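Tips for Election Season at Home: Paper, Yard Signs and the Kitchen Table 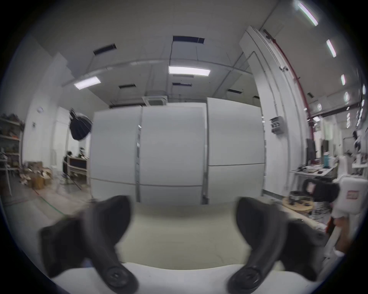

Kam-wah Kuo wrote to me that in her building the campaign paper arrives faster than the bills, and that last February she missed her ballot envelope because it was inside a supermarket flyer. She asked how other people keep order in these weeks. I collected what works in my house, and a few things from readers.

The mail

Open the mail standing up, next to the recycling box, before you take off your coat. Everything with the county seal goes in one folder, and everything with a smiling candidate goes in another place. I use a flat Dendo folder with an elastic, but a big envelope does the same job. Write the return date on the outside with a thick marker.

Do not recycle the glossy cards immediately if you did not decide your vote yet. Keep one from each candidate for council and put them side by side. In our last race in Benavides I had 11 cards on the table, and two of them promised opposite things about the same bus line, from the same person.

Filling in the ballot at home

Wipe the table and let it dry completely. A drop of oil or coffee can go through the paper. Use the pen color that is written in the instructions, and try it first on scrap paper. If you fold the ballot, follow the folds that are already there. When you make a mistake, do not scratch it with a knife or cover it with white fluid - call the election office and ask for a new one.

A damp sponge is better than the tongue for the envelope. It should be only a little damp, otherwise the paper makes waves.

Yard signs

Water the soil the evening before and the wire legs will go in without bending. If the ground is stony, make the holes first with a long screwdriver. Octavio Sotelo puts a piece of cork on each wire end when he stores them in the garage, so they do not scratch the car.

After the vote, the plastic signs are still useful. I have one under the boots by the door and one under the paint cans. Cut them with a sharp utility knife and a metal ruler, along the channels.

Sticker glue

Warm the campaign sticker with a hair dryer on low, then pull slowly from one corner. For what remains, rub cooking oil, wait ten minutes and wash with dish soap. On the car paint try a hidden place first. On raw wood do not use oil, it leaves a dark mark.

Our council seat was decided by 122 votes, so please check also that you signed the envelope.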